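Wastach Hand Kit, sample recordings

Read me first

This folder holds sample recordings made with the Wastach Hand Kit, the glove and controller set which Cellanora sells for teaching robot arms by demonstration. We at Ono tested the kit for three months before deciding on a purchase. The samples are shared so that other buyers can judge the quality for themselves.

Contents

The set has 467 episodes of small desk tasks, done with pens, binder clips and similar office things. Every episode has head camera video and the pose of both hands. Jouko Hirvonen wrote the task list, and Cremilda Conceição checked the labels.

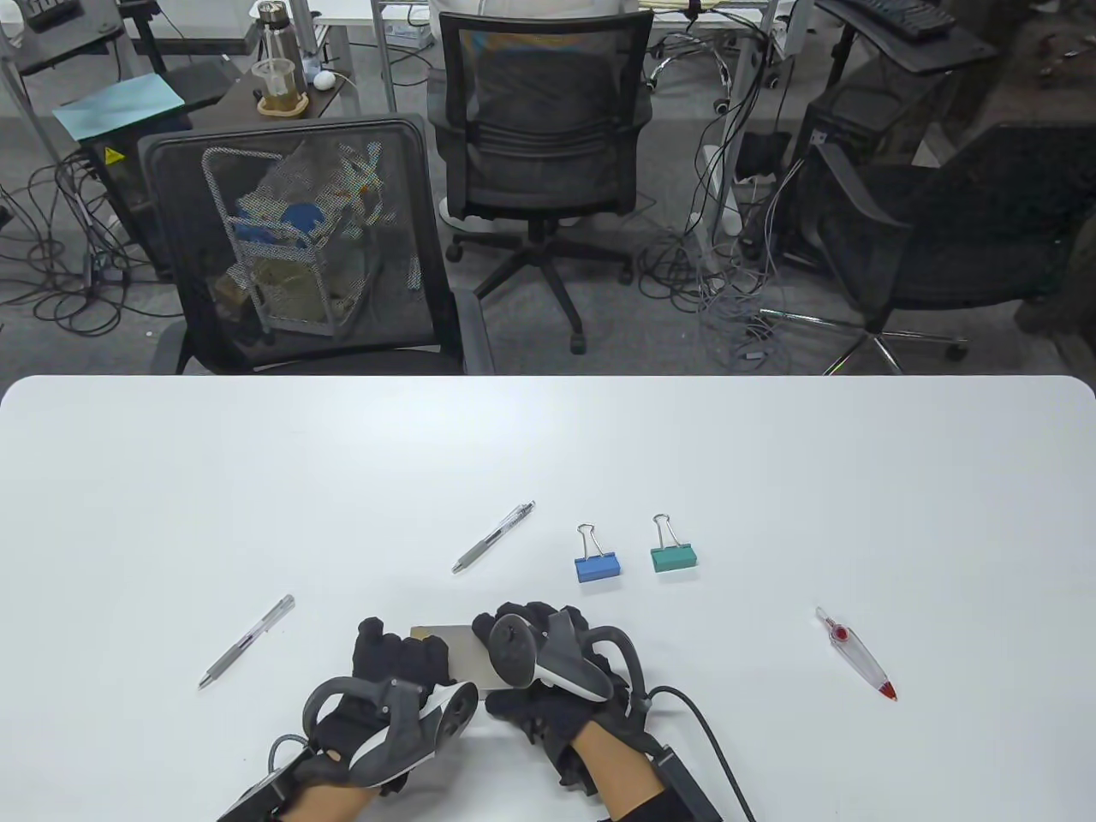 Setup took us 14 minutes on the first day and became faster later. The straps must be tight, otherwise the controller moves on the back of the hand and the pose is shifted. Calibration should be repeated after each break.

Known problems

In 17 episodes the tracking of one hand is lost for a moment. They are marked "gap" in the index file. Thin objects are the most difficult, and the wrist angle is not always reliable with them.

License

Free for research. For commercial use please write to Savolainen, the distributor. The next version is planned for December.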